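Sakiven Distribution, Dritdale Site
Automation Safety Inspection Checklist with Comments
Area: Floor-level pick station, Kekana line
Record no. 3494
Date of inspection: December 30, 2025
Inspector: Nosipho Buthelezi
Area supervisor: Vidar Kvam
Employee representative: Sinéad Keane

Section A. Access and guarding

A1. Gate interlock stops the arm when opened. Satisfactory.
A2. Emergency stops reachable from both operator positions. Satisfactory.
A3. Walkway kept clear to a width of 500 mm on the aisle side. Unsatisfactory. Empty totes were stored against the fence at shift change. Cleared during the inspection. Mr. Kvam to assign a permanent tote location.
A4. Lockout tags available at the station. Satisfactory.

Section B. Gripper and floor surface

B1. Simulation view of the gripper approach reviewed against the approved work instruction. Satisfactory.
B2. Fingers free of visible damage. Physical check completed with power locked out. Satisfactory.
B3. Floor marks recorded and reported. Comment: operators asked whether dark marks on the floor could be mistaken for small parts by the vision system. Trondex is to answer in writing. Until then, the approach speed remains limited to 100 mm per second.

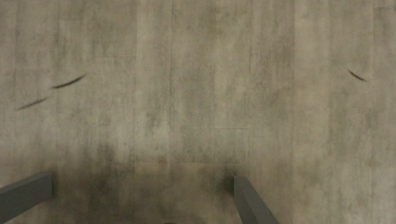
Item B1. Simulated overhead view: gripper fingers over plank floor, with three dark curved marks.

B4. Floor cleaning assigned. Unsatisfactory. Before the arm was installed, pickers swept the station as part of their own work. The task does not appear in the revised job description, and each shift believed it belonged to the other. Ms. Keane requests that it be assigned by name and that time be allowed for it.

Section C. People and work organization

C1. Operators trained in restart after a stop. Partly satisfactory. Two night shift operators have yet to complete the practical part.
C2. Bending and lifting reduced as stated in the risk assessment. Satisfactory. Operators confirm less kneeling. Several report more standing in one place and have asked for a mat and a stool.
C3. Job rotation followed. Unsatisfactory. The same person monitored the station for a full shift on more than one occasion. Bongani Mahlangu to revise the rotation plan.
C4. Employees know how to report a concern about the equipment. Satisfactory.

Open items: A3, B3, B4, C1, C3. The station may remain in operation under the speed limit given in B3.

Copy to: Mi-kyung Song, Site Safety Office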